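Himska bench notebook, February
Sunday, afternoon into evening. Entry by B. Niazi, M. Karpenko on the second station until 6:30.

Gripper width fault, hand-held unit 2. Continues from Melaniia's note on the previous page.

Symptom as she wrote it: the width reading drops out for part of a second when the fingers close on something thick, then comes back at a wrong value and stays there until the tool is opened all the way. On thin things it reads fine. She first noticed it on the sandwich task and thought it was her grip. I thought so too and said so, which I take back.

Went through the recordings before touching the hardware. The batch is 772 episodes. 142 of them have at least one dropout in the width channel. Almost all are in the second half of the batch. Nothing at all before the change of finger pads, so that is the obvious suspect, but the logger software was updated the same morning and I did not want to chase only one.

Logger first, as it is quick. Rolled the Dogar build back to the previous one and ran 20 minutes of open and close with nothing between the fingers. No dropouts. Put the new build back, same again, no dropouts. So an empty gripper tells us nothing either way. Should have started with a load.

With a load, old build: dropouts within the first few closes. New build: same. Logger is cleared. Left the new build on.

Melaniia then set the breakfast table back up and repeated the bread task slowly, closing in small steps and holding at each one while I watched the raw detection. 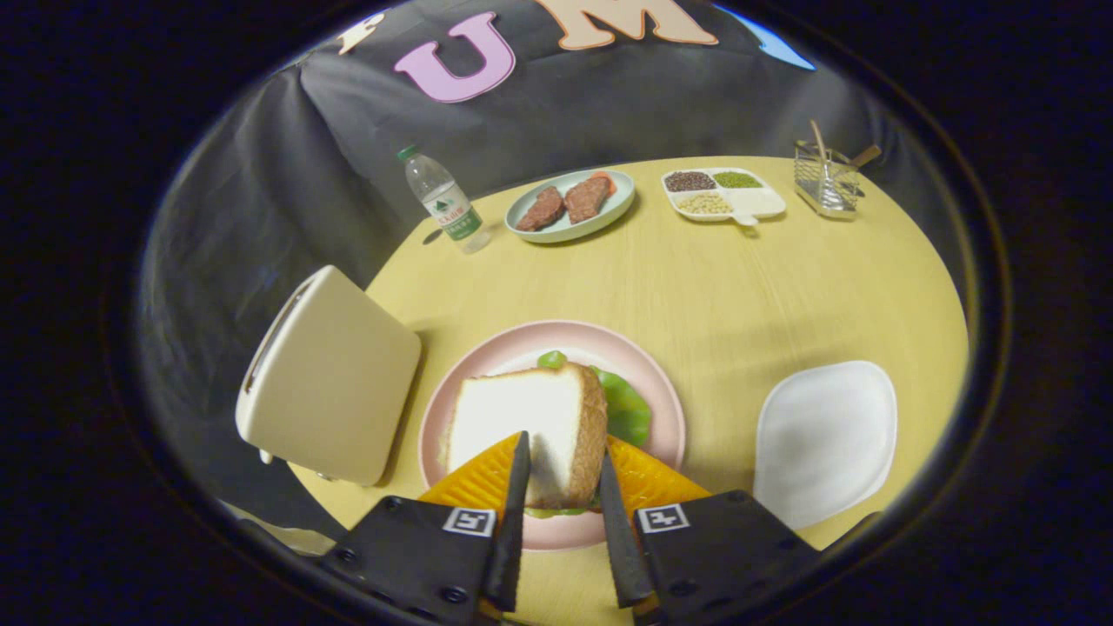 Why does the width go wrong only on thick objects? The width comes from the distance between the two finger markers, and with the fingers held apart under load the new pads push the housings outward at a slight angle, so the detector sees each marker tilted and loses one of them near the limit.

When it loses one, the code is supposed to hold the last good value and flag it. It holds the value but the flag is never written, and on recovery it takes the held value as the new zero. That is the second fault and the worse of the two. A dropout we could filter. A shifted zero looks like good data.

Checked the tilt with the feeler gauge. The pad base is proud of its seat on both sides. The pads came from Sturkonell in the same order as the old ones and have the same part number, but the base is thicker than the old set. Kept one old and one new in a bag, labeled, top drawer. Melaniia is writing to them tomorrow.

Safety point, separate from the above. The Revard arm replays these episodes, and it takes the width channel as its close command. With the zero shifted it would keep closing past the object. The force cutoff is set for 3,000 g, fine for the bottle, far too high for bread or for a finger. Nothing bad has been replayed as far as I can find. I checked the replay log and the last run used the older batch. The arm is tagged out until the bad episodes are pulled. Please do not take the tag off to "just test something" – ask one of us.

Done today:
Old pads back on unit 2, screws to the usual torque.
60 closes on the bread and on a foam block, no dropouts.
All 142 episodes moved to the hold folder, not deleted.
Replay force cutoff lowered to 1,000 g. Might be too low for the bottle, will see.

Not done:
The missing flag. I know where it is in the code but I was tired and did not want to fix it at the end of the day.
Unit 1 has not been checked for the same pads. Melaniia thinks it still has the old ones. Look before using it.
Some episodes may have a small zero shift with a dropout too short for my search to catch. Need a check that compares the first and last fully open reading in each one.

Foam block is torn at one corner, take another from the shelf.

BN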